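Finished the Aparecida Holanda memoir last night, all of it, including the acknowledgments and the index. I have so many thoughts and my husband has asked me to put them somewhere else, so hello, thread!

If you don't know it, the title is Letters to Pacheco, after the town she grew up in. She taught grade school there, ran the night classes for the cannery workers, and got fired for it. 400 pages, and I would've read more.

I picked it up thinking it would be a book about the strike. The strike is one chapter! She gets to it, gives you the meetings and the arguments over soup money, and then she's off to her mother's kitchen again. I was annoyed for a while and then I got why she did it.

The early part is slow, I'll warn you. There's a lot about her uncle's boat and who owed money on it. I put the book down in January and didn't go near it for 2 weeks. Push through to where she starts the night classes.

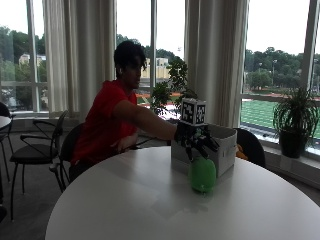
Because the night classes!! She's nineteen, she has one box of chalk and a room over a feed store, and the first person through the door is a man older than her grandfather who wants to read his own mail before he dies. I cried on the bus. A lady offered me a mint.

She's also funny, which the cover does not prepare you for. The school inspector who kept falling asleep during her lessons gets a whole running bit, and she's so fond of him by the end that I was too.

What I admire most is how fair she is to the people who were rotten to her. Her principal signed the letter that cost her the job. Years later she sits with him in the hospital and they talk about pears. She doesn't make a speech about forgiving him and she doesn't say she did. They just talk about pears for a page and a half.

I don't think I could do that. I'm still mad at a girl from summer camp.

My one real gripe is the translation, or maybe just the editing. Names change spelling on you. Her sister-in-law has an accent mark for 200 pages and then loses it, and I honestly thought a new person had shown up.

Also the photo section is stuck in the middle of the saddest chapter. Who does that? I turned the page with my chin wobbling and got a full spread of a parade.

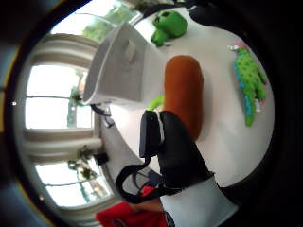 White table, black glove, a few toys.

Somebody in my replies asked how it compares to the Michalík book, the one about the print shop in Remport. I read that one last year. Bořivoj Michalík is the more careful writer, sentence by sentence. But I never felt like I'd want to have lunch with him, and I'd drive all day to have lunch with Aparecida.

Replying to Marisol Maldonado up there: yes, you can borrow my copy, but it has gravy on the back and I've underlined half of chapter nine.

Oh, and skip the introduction until you're done. It gives away what happens with the brother. I skipped it by accident (I always skip them) and I'm so glad.

The first printing was only 3,000 copies, so used ones can cost a bit. Try your library. Mine had to send away for one when my sister wanted it, and it came pretty quick.

Next up is the Jucélia Guimarães diaries, which Maiara Batista has been telling me to read forever. If there's a boat in the first chapter I'm going straight to chapter two.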